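3.2 Hand-held gripper build

The gripper was built in a shared workshop in Culstead with the tools already on the benches. We wanted a unit that a person could carry in one hand and that would use the same finger geometry as the arm-mounted version described in Section 3.1. Demonstrations collected by hand could then be replayed on the arm without rescaling the opening between the fingers.

All plastic parts were printed on the workshop's Skomari printer. An early set of fingers was printed flat on the bed and split along the layers when the screws were tightened. We turned the parts on their side, raised the wall count, and had no further splits. The longest print in the set took 10 hours and was left to run overnight.

Holes were printed undersized and opened up afterward on a Drillero bench drill. Drilling by hand was tried first and gave holes that wandered enough to bind the linkage. With a simple clamp jig on the drill table, both fingers came out close enough to be swapped between units. The jig was cut from scrap and is included in the project files.

The trigger linkage is a plain pull rod with a return spring. We considered a small motor so that the opening could be driven as well as read, but the extra weight made the grip tiring – two of the builders stopped using that version after a single session. The finished tool weighs around 300 grams without the camera. A camera bracket is fixed behind the fingers and is held by two screws, so it can be removed for cleaning without disturbing the finger alignment.

3.3 View check

Before each unit was used, we checked what the camera saw with the gripper held open over a plain surface. The check has two aims: both fingers must be visible in the lower part of the image, and the space between them must be clear of brackets and cables. Figure 4 was recorded over a pale paneled floor, where the dark green fingers stand out well against the background.

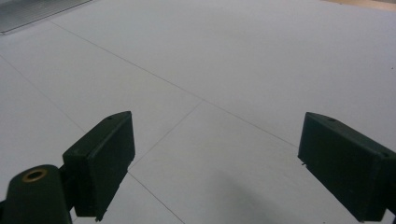
Figure 4. Camera view with the gripper open and nothing between the fingers. Seams between the floor panels cross the background.

The seams were useful in a way we had not planned for. On a fully blank surface, the tracking software from the Solheim package often lost position after a few seconds. Over floors with visible joints it held longer, although fast turns of the wrist still caused dropouts. Of the recordings made with the first unit, 228 were kept after this check was added to the routine. Units that failed were adjusted at the camera bracket and checked again before any further recording.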